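23 September 2024

# Stop buying the second camera first

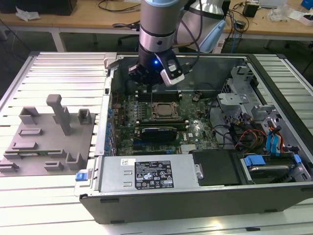

*Gripper over the memory slots, old Dell tower. Spare module on the fixture at left.*

Everyone who asks me about small-part work wants to talk cameras. More pixels, another angle, a better mount. Fine. I've spent since January swapping parts on an arm and my vote goes to the fingers.

Quick version. We had 2 grippers to compare, call them the Niltik and the Vallejo because that's what's on our parts shelf. Same wrist camera, same controller, 40 tries each at seating a memory module. The Niltik is wide, strong, cheap. Also hopeless near the clips, fat fingertips and no give. The Vallejo has a narrow tip and costs around $2,000 more, and it made the camera look smarter than it is. Didn't touch the vision code once.

People will say force sensing fixes this. Maybe. Tried it for a week, got a very well measured jam.

What bugs me is how these things get sold. Grip force in bold, payload in bold, tip width burried in a drawing on page whatever. For a slot that sits right next to a metal bracket and a pile of wires, tip width is teh spec. Print it big.

And the fixture! Spend a day on guide blocks before you spend anything on a lens. If the module starts out crooked in the fingers you've already lost.

Latatberg controller comparison still to come. Not impressed so far, the cables alone.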